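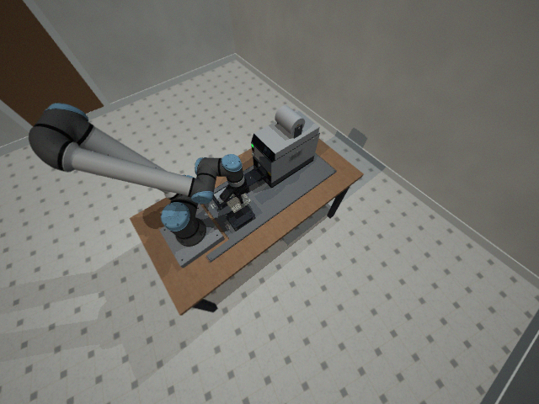 Quick Breads, Session 2: Batter and Mixing

Okay, last time we got through flours, so today is all about the muffin method. I love this one! You whisk the dry stuff in one bowl, the wet stuff in another, then pour wet into dry and fold. Stop while you can still see a few streaks of flour (yes, really, the oven takes care of them).

If you keep stirring you build gluten, and you get tunnels and a chewy crumb. Châu Phan asked about buttermilk. It's acidic, so it needs baking soda. With plain milk, use baking powder.

We'll bake the zucchini loaf from page 41. Grease the pan first, please, because the batter shouldn't sit around once it's mixed. Start checking with a toothpick at 50 minutes.

For next time: bring a loaf pan and two very ripe bananas, and read the creaming pages. Brendan Hayes has the spare handouts.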